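Hiketti (planning software)

Hiketti is a task and motion planner for robot arms that work in household kitchens. It takes a plain request, such as putting a cup somewhere else on a counter, and turns it into a series of reaches, grasps and placements that an arm can carry out without bumping into everything along the way. It is the planning half of a larger set of tools called Predoteo.

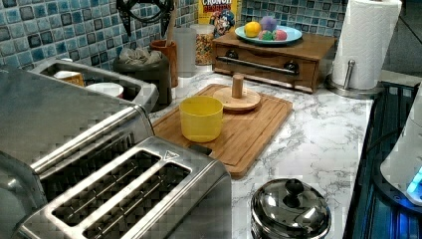
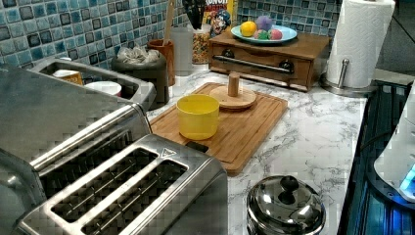 Kitchen counter with a yellow cup and a wooden peg stand on a cutting board

Background

The planner began as a rewrite of Prerau, an older program that did a fine job on bare lab tables but became painfully slow once a counter filled up with the usual things people keep in a kitchen. Prerau checked every object against every possible arm path. Hiketti first sorts objects into those that matter for the task and those that can be treated as one lumpy wall at the back – a simple idea, and one that took a good while to get right.

How it works

Planning happens in 2 stages. The first picks an order of actions and ignores the fine details of motion. The second tries to find a smooth path for each action, and if it can't, it sends a note back to the first stage saying what got in the way. The object poses come from Papadakis, the perception module, which also gives each one a confidence score. Shiny metal remains the hardest case for it, and the planner leaves a wider margin near anything scored low.

Testing

The standard test suite has 193 kitchen layouts and 1,037 tasks, most of them short. A typical plan takes about 42 milliseconds on a desktop computer, though tasks that call for moving one thing to get at another can run a good deal longer – long enough that users often set a time limit of their own.

See also: Papadakis (perception module), Predoteo, Prerau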